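コート掛けに秋が来ない
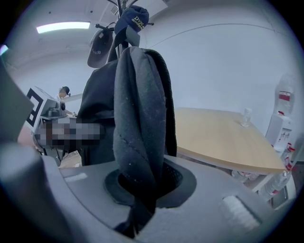

黒い上着の掛かった金属のコート掛け。手前に垂れているのも黒い布で、糸くずがよく目立つ。

衣替えという言葉を、オランダ語圏の友人に説明しようとして失敗したことがある。Sanne Dewulfは辛抱強い人で、私のつたない説明を最後まで聞いたうえで、こう尋ねた。「つまり、寒くなったら暖かい服を着る、ということ?」

違う。断じて違うのだが、どこが違うのかと詰められると困った。寒くなったら暖かい服を着るのは犬でもできる(飼い主の協力は要る)。衣替えとは、寒くなくても暖かい服に切り替えることであり、暑くなくても涼しい服に切り替えることである。気温ではなく暦に従う。十月一日に三十度あろうと、制服は冬服になる。私が通った中学では、その日の朝礼で毎年だれかが倒れた。倒れた生徒は保健室に運ばれ、そこで冬服の上着を脱がされた。

Sanneはしばらく黙ってから、「それは宗教なの」と言った。

あれから十数年たち、私はいま、その宗教が静かに廃れていくのを眺めている。学校も役所も「移行期間」なるものを設けるようになった。移行期間は年々のびて、知り合いの子どもが通う学校では、ついに「各自の判断で」になったという。各自の判断で。まことに結構な話で、倒れる生徒が減るなら反対する理由はひとつもない。ないのだが、私は少しばかり不服である。

何が不服なのかを、この文章で考えてみたい。考えた末に大した理由が出てこない可能性は十分にあるので、お急ぎの方はここで読むのをやめてくださってかまわない。

まず白状すると、私は衣替えが下手である。九月の終わりに押し入れから衣装ケースを引っ張り出し、ふたを開け、防虫剤の匂いをかぎ、去年の自分がどれほど雑に服を畳んだかを知る。セーターの間からなぜか水着が出てくる。片方だけの手袋が出てくる。もう片方は翌年の五月、夏物の間から出てくるはずである。この二つが同じ季節に顔を合わせたことは、いまだにない。

そういう人間が衣替えの衰退を嘆くのは、泳げない人間がプールの閉鎖に抗議するようなものだ。それはわかっている。だが、泳げない人間にも、プールサイドで塩素の匂いをかぐ楽しみくらいはあった。

近ごろは「衣替え不要」をうたう収納術が人気らしい。先日、Givimowという収納サービスの説明会に出てみた。姉に誘われたのである。姉は無料のものなら何でも出る。会場で配られた冊子によれば、現代人は年に二度の入れ替え作業によって貴重な時間を失っており、全部の服を一年中掛けておけばその時間が返ってくるのだそうだ。返ってきた時間で何をするのかは書いていなかった。最後のページには、読書をする女性の絵があった。

質疑の時間に、前の列の男性が「全部掛ける場所がない場合はどうすればいいのか」と尋ねた。講師はにこやかに「まず、手放しましょう」と答えた。男性は手帳に何か書きつけていた。字までは見えなかったが、筆圧は強かった。

手放しましょう、という言い方が私は苦手である。捨てろと言えばいいではないか。手放すと言われると、まるで風船か、でなければ育てた鳩のようだ。こちらが手を開くと服はふわりと飛び立って、どこか良いところへ行く。実際には火曜と金曜の朝に袋に入れて、と書こうとして思い出したが、うちの地区では古布は回収日が別で、私はその日をいつも間違える。したがって玄関には、手放されたのに飛び立たない服の袋がもう長いこと置いてある。

話をコート掛けに戻す。題名に出しておいて、ここまで一度も触れていなかった。

コート掛けというのは、家の中でもっとも暦に無関心な家具である。箪笥には季節がある。押し入れにもある。だが玄関脇のコート掛けには、真冬に着た上着が花見の時期にも掛かっており、梅雨にも掛かっており、気がつくと次の冬が来ている。一周したのである。こうなると、しまい忘れたのか早めに出したのか、外からは区別がつかない。怠け者が一年待てば、用意周到な人間と同じ見た目になる。私はこの事実に何度も救われてきた。

以前、Karlijn Leemansの家に泊めてもらったことがある。彼女の家には廊下に大きなコート掛けがあり、家族全員の上着が、季節を問わず地層のように重なっていた。いちばん上がその日の上着で、下へ行くほど古い時代になる。彼女の母親のInekeさんは、奥から一枚引き抜いてみせ、これは誰のだったかしらと首をかしげた。家族の誰も答えられなかった。誰のものでもない上着が、家族の上着に守られて暖かそうにしていた。

あの家には衣替えがない。そして何の不都合もなさそうだった。北のほうの国では夏でも夜に上着がいるので、しまうほうが馬鹿げているのである。Inekeさんに衣替えの話をすると、彼女は大いに感心して、「で、しまったあとに寒くなったらどうするの」と訊いた。

我慢するのだ、と私は答えた。

答えてから、自分でも少し驚いた。そうだ、我慢するのである。五月にセーターをしまい、その三日後に冷たい雨が降る。押し入れの奥にはセーターがある。あるとわかっている。だが出さない。出したら負けだ、という気持ちがどこかにある。誰に対する負けなのかはわからない。おそらく、三日前に汗をかいてケースを押し込んだ自分に対する負けである。

衣替えの正体はこの辺にあるのではないか。あれは服を入れ替える作業というより、季節についての見解を表明する行為だった。私はもう夏だと思う、と宣言して、あとは天気のほうが追いついてくるのを待つ。追いついてこなければ震えて待つ。根拠のない宣言に自分で縛られるのだから、愚かといえば愚かである。しかし、町じゅうが同じ日に同じ愚かさを発揮すると、それはもう愚かさではなく季節と呼ばれる。あの朝、通学路が一斉に黒っぽくなったのを覚えている。木の葉の色はまだ何も変わっていないのに、人間だけが先に秋になっていた。

いまは違う。電車に乗れば、半袖の人の隣に薄いダウンを着た人が座り、その向かいでマフラーの人が手で顔をあおいでいる。各自の判断である。どの判断も正しい。暑がりは暑がりとして、寒がりは寒がりとして、それぞれ快適に運ばれていく。誰も倒れない。そして、今日が何の季節なのかを教えてくれる人もいない。

自分で決めればよいのだろう。しかし自分で決めろと言われると、私は決して決めない人間である。コート掛けの上着がその証拠だ。春、これをしまうべき日はいくらでもあった。暖かい日があり、次に寒い日があり、私は寒い日のほうを重んじた。慎重だったのである。慎重にしているうちに蝉が鳴いた。蝉が鳴いている間に冬の上着をしまうのは、いかにも遅れを認めるようで気が進まず、それなら冬まで待とうということになった。

この点で、私はMieke Timmermansを尊敬している。彼女は在日が長く、私の知る誰よりも衣替えに厳格である。よそから来て改宗した人は、たいてい生まれつきの信者より熱心だ。彼女は衣装ケースに中身の一覧を貼り、畳んだ服の間に薄紙をはさみ、手袋は必ず左右を洗濯ばさみで留める。洗濯ばさみ。その手があったかと膝を打ったのだが、わが家の手袋はその時点ですでに別々の季節を生きていたので、留めようがなかった。

彼女に、最近は衣替えをしない人が増えているらしいと話すと、「知っています」と沈痛な顔をした。「暖かい十月が続くと、みんな弱くなる」。何が弱くなるのかと訊くと、少し考えて、「決心」と言った。

決心。なるほど、と思った。だが正直に書いておくと、私が懐かしんでいるのは決心のほうではない。私が懐かしいのは、決心をしなくてよかったことのほうである。十月一日は私が決めたのではない。どこかの誰かが大昔に決めて、私はぶつぶつ文句を言いながら従えばよかった。文句を言う相手があるのはよいものだ。三十度の日に冬服を着せられた中学生の私は、実に生き生きと不平を述べていた。隣の席の友人も述べていた。われわれはあれで仲良くなったのである。各自の判断で冬服を着て暑がっている人間には、誰も相づちを打ってくれない。脱げば、と言われて終わりだ。

では制服の衣替えを昔に戻すべきかといえば、そんなことは少しも思わない。暑い日に子どもに厚着をさせてはいけない。私の懐古のために朝礼で倒れてくれとは、いくらなんでも頼めない。だからこの文章は提言にはならない。提言のない意見文というものを編集部が載せてくれるのか、いささか心配している。

せめて個人の範囲で何かしようと思い、先週、日を決めた。手帳に「衣替え」と書き、丸で囲んだ。当日は朝から押し入れを開け、ケースを二つ出した。ひとつには夏物を入れるはずだったが、外は妙に暖かく、半袖をしまうのがためらわれた。もうひとつからは冬物を出すはずで、こちらは出した。結果として部屋には夏物と冬物の両方が並び、空のケースがひとつ増えた。Givimowの冊子が理想とする状態に、私は失敗によって到達したのである。

夕方になって姉が寄り、部屋を見渡して「片づけたら」と言った。片づけている最中だと答えると、姉はうなずき、玄関の古布の袋をまたいで帰っていった。

半袖はまだ出ている。今夜は冷えるそうだ。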